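Slide 6. What we were sold

Gavard said Staltora would learn a gear assembly from 21 demonstrations. Fine. Ask who does the demonstrating, and how long it takes. (Pause. Let them guess.)

Slide 7. What we got

Remote control first. Our operator was slow and kept correcting at the last moment, and those corrections go into the data too. We recorded around 1750 before February and threw a lot out. Do NOT read out the success rate unless asked — it was measured on one disc, one mat.

Hand guiding felt quicker. I don't trust that feeling. People push the arm where they want it and forget it has to get there alone.

Slide 8. The task

Gears, pegs, a disc. A person learns this in a minute. Leave both up while I talk about grip angle. 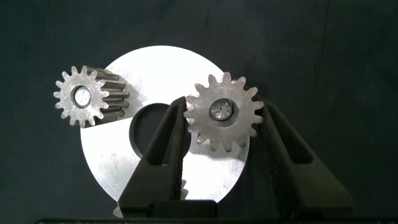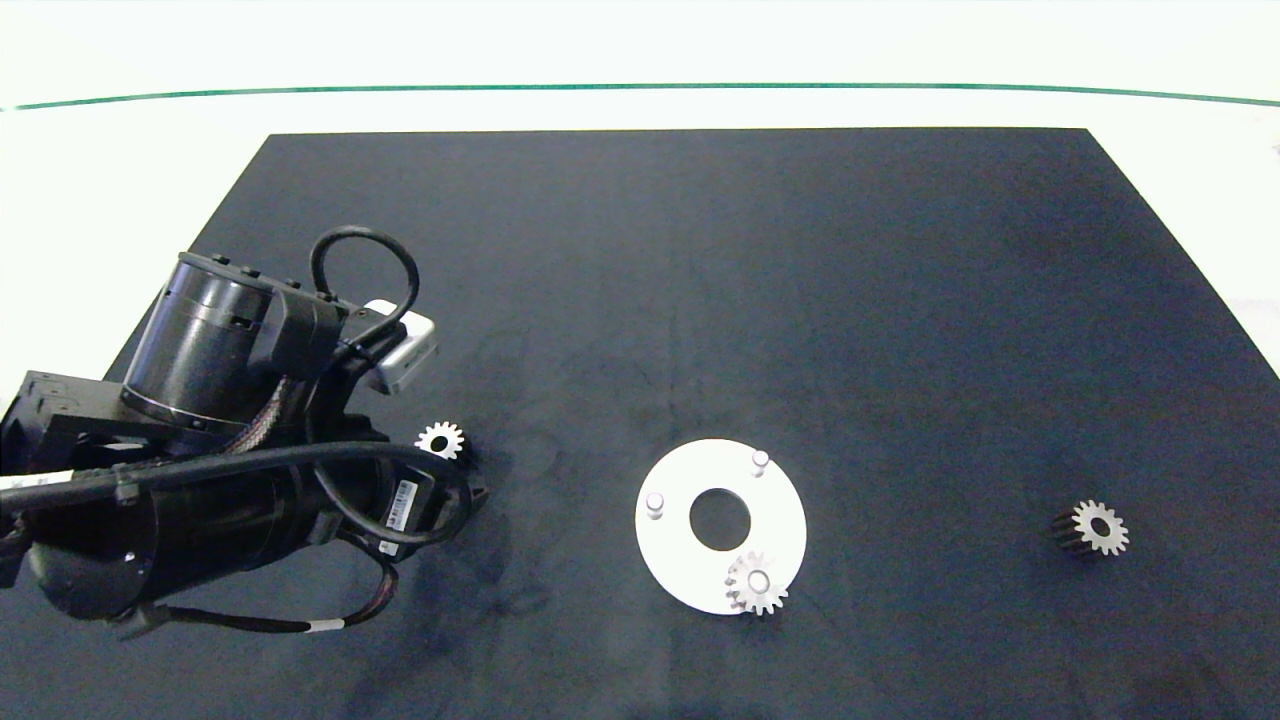

Gear task, close view of the grip first, then the mat with the arm at left.

Ask the room: how many demos would you pay for?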